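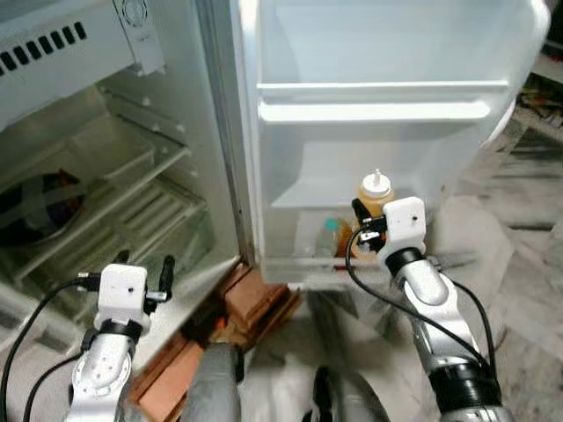
Eltier two-arm build, shared workshop at Burnlow
Pre-run safety checklist, fridge task
Checked 4th March

Go through this before the arms are powered, every session. Mark each line OK, FIX or N/A and write a comment if it is anything other than OK.

1. Emergency stop within reach of the operator – OK
Pressed and reset with both arms live. The button is on the long lead now. Keep it off the floor.

2. Arm mounting bolts – OK
Left and right marked with paint pen in October, marks still line up.

3. Gripper cables, left and right – FIX
They hang in loops outside the arms and can catch on the fridge door. Add a tie above the wrist on each side and leave enough slack for a full turn. Move each wrist by hand through its range before power goes on.

4. Gripper fingers – OK
Screws tight on both hands. Grip limit is at 70 percent in the Coman controller. Do not raise it for bottles.

5. Speed limit – OK
325 mm per second at the fingertip. Anyone who changes this for a bench test has to put it back and write it in the log.

6. Fridge unplugged and stable – OK
Pushed the top corner with the door wide open and it did not tip. Repeat this whenever the fridge has been moved or the load in the door has changed.
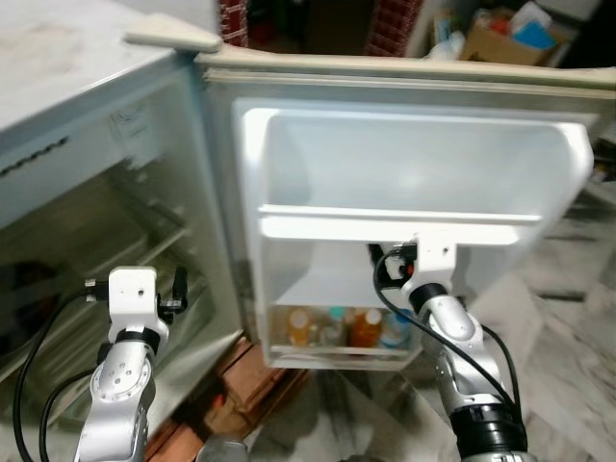

7. Door swing – FIX
The arms should not be between the cabinet and the door when the door is moved by hand. Park both arms first. Tape a line on the floor for the door edge, as the old one has peeled off.

8. Items in the door – OK
Bottles only, caps on, all in the lower bin. The upper bin stays empty for now, the right wrist passes too close under it.

9. Floor and walkway – OK
Dry, no loose leads. Wipe up any spill before the next run. The tile is slick with sauce on it.

10. Shelves and boxes behind the door – N/A
Out of reach with the base where it is. Check again if the base moves more than 5 cm.

11. Joint hours – OK
Ornham gearboxes are due for grease at 1,000 hours. Left arm is well short, right arm has had more use and should be looked at first.

Result: cleared for supervised runs at the set speed once items 3 and 7 are done. No unattended runs. Leave the signed sheet in the tray by the power supply.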